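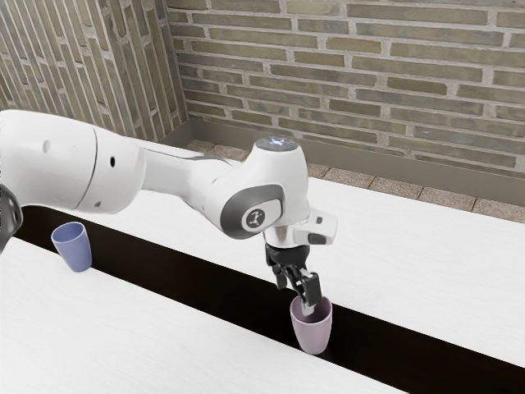
Simulated white arm with its gripper lowered into a pink cup.

Stullthorpe council seat: Quaye withdraws, Gbeho unopposed in party vote

Ekow Quaye has withdrawn from the party selection for the Stullthorpe council seat, leaving Adjoa Gbeho as the only name on the November ballot paper. His letter was received by the Rivmont district office at 4 p.m., one hour before the deadline for changes.

Under district rules, a single remaining candidate is not selected automatically. Members must still vote to accept or reject, and a simple majority of ballots cast is required. The roll for this vote closed at 178 members. Those who joined after the roll closed may attend the meeting but may not vote.

Quaye's letter gives 2 grounds: his workload as ward organizer in Priltwood, and the district's refusal to extend the period for checking nomination signatures. The second point remains under appeal. The appeal does not delay the ballot, but a ruling in his favor would require the district to reopen nominations for 8 days.

Gbeho said in a short statement that she would keep to the schedule of ward meetings already published, including the one in Agbenyega. She did not comment on the signature dispute.

Absentee ballots printed before the withdrawal carry both names. A mark for Quaye on one of these will be recorded as spoiled. Members holding the earlier paper can exchange it at the Rivmont office until noon on the day of the vote.

2 comments | 8 shares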